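Quick chat with the baker behind Lullisar, Jan 15, 2026

Caught her between two oven loads. She started in May with one pan and a bag of flour. Now it's 66 loaves a day, mostly rye. "First ones were bricks. My sister used one as a doorstop."
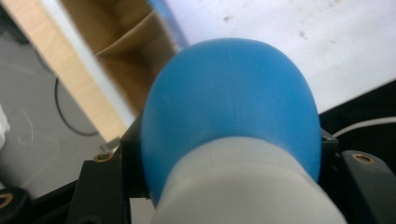
The starter came from a class at Pitura - she still feeds it at six every morning, even on vacation. "It comes in the car with us."

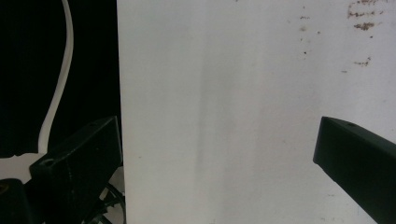
Too sour, one regular told her at the counter, and she cut the overnight rise by an hour. Sales went up teh next week. 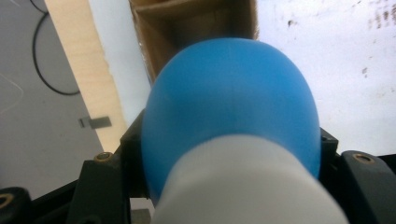 Salt? "More than you think." She weighs 349 grams of water per loaf and wont budge on it.

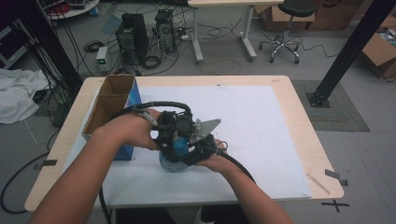

Next up, a seeded roll for the cafe at Zisano. 700 to start. "I need a bigger mixer."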